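Informe de avance para la dirección de Grewal
Proyecto Mellent: reducción del consumo nocturno en oficinas
18/03/2026

## Estado general

Llevamos 12 semanas de las previstas y el resultado, de momento, convence poco. La propuesta que firmó Unum prometía que bastaba con repartir regletas con interruptor y pedir a la plantilla que las apagara al salir. El gasto fuera de horario ha bajado, pero no tengo claro que la bajada se deba a las regletas. En el mismo periodo se cambió la programación de la calefacción, y los contadores de planta no separan una cosa de la otra.
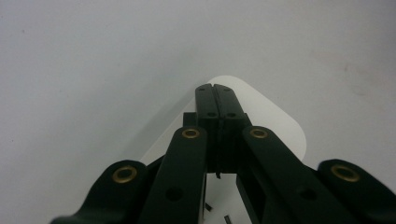

*Dos piezas negras alargadas, juntas, con un orificio cerca de cada punta.*

## Lo que se ha hecho

- Inventario de enchufes en las 14 salas del edificio Beltier.
- Sustitución de regletas antiguas en todas menos cuatro, que siguen pendientes de que el proveedor confirme plazo.
- Encuesta a la plantilla, con preguntas que a mi juicio empujaban bastante hacia la respuesta favorable. Pediría no citarla fuera de este informe.

El ahorro registrado es de 547 kWh. Unum lo presenta como éxito. Yo lo dejaría en dato provisional: el periodo de comparación incluye días festivos y una semana con media plantilla fuera, y nadie ha corregido por ocupación.

## Dudas sobre el método
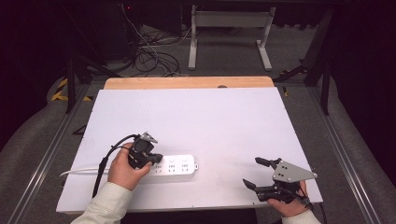

La hipótesis de partida es que la gente apaga lo que tiene a mano. Puede ser cierta en un despacho individual; en las mesas compartidas lo dudo mucho, porque el último en irse no sabe qué equipos dejó cargando el compañero. La ubicación también pesa. Una regleta puesta encima del tablero blanco, como la de la foto, queda al alcance de la mano, mientras que en buena parte de las salas se instalaron detrás de los armarios y hay que agacharse para llegar al interruptor. Comparar unas con otras como si fueran la misma medida no lleva a ninguna parte, y el cuadro de resultados de Unum lo hace en todas sus páginas.

Tampoco me parece resuelto el asunto de los equipos que no deben apagarse. Soporte técnico ha recibido quejas por impresoras que pierden la configuración de red, y en una sala alguien ha optado por tapar el interruptor con cinta.
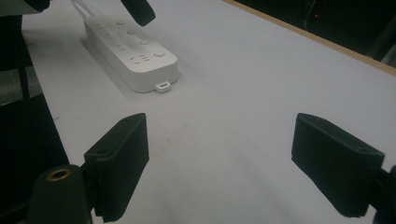 *Regleta blanca sobre mesa blanca; al fondo, un piloto rojo encendido.*

## Presupuesto

El gasto va dentro de lo aprobado. La partida de formación está casi sin tocar y propongo que siga así hasta saber si hay algo que enseñar. La ampliación a otros edificios que pide Unum me parece prematura.

## Próximos pasos

1. Instalar contadores por circuito en 4 salas, dos con regletas nuevas y dos sin ellas.
2. Repetir la comparación con datos de ocupación.
3. Acordar con soporte técnico una lista de equipos excluidos.
4. Pedir a Unum los datos en bruto, que hasta ahora solo hemos recibido en gráficos.

Hasta que el primer punto esté cerrado no recomiendo liberar el segundo pago.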